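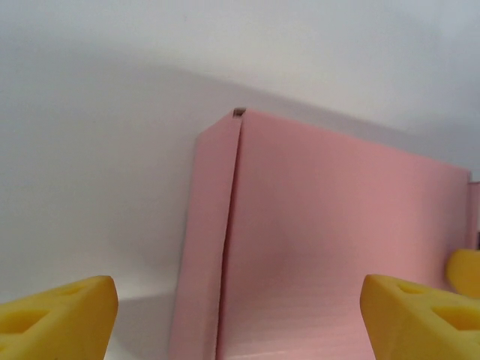

Wrist camera, jaws open, pink box on the bench.

Saturday, after lunch. Kettle on, shop quiet, so I finally sat down with the wrist camera and the box routine, which I have been promising Darren Haslam since we moved the arm over from Vestcombe (sorry, Darren!). The plan is modest: find the upright fold, center the jaws on it, close gently, let go again. I'm still using the yellow fingers and I'm fond of them, chunky as they are, though they do eat up both bottom corners of the view and I've had to mask those out before looking for edges.

The fold is a fainter line than I expected, pink on pink, and the detector much prefers the top edge against the white. I dropped the edge threshold from 261 down to 11, a silly jump I know, and then crept back up until the wall shadow stopped showing up as a second box.

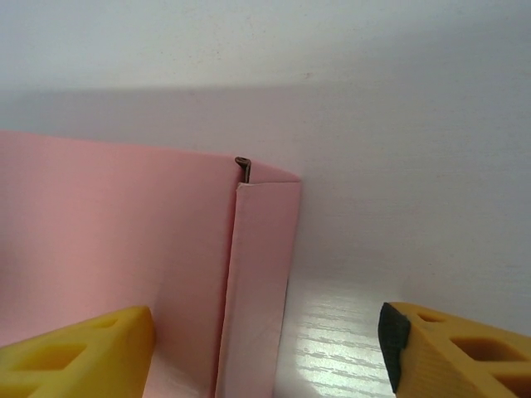
I'd like the approach to slow down well before the fingers are on either side of the flap, so I've capped the last stretch at 3,000 steps a minute and left the old number, 3,643, commented out in the Potidgate config in case anyone wants it back. Please don't want it back.

Still to do: move the lamp and see if that shadow band softens, ask Darren which spool he used for the fingers, and save the mask somewhere sensible this time.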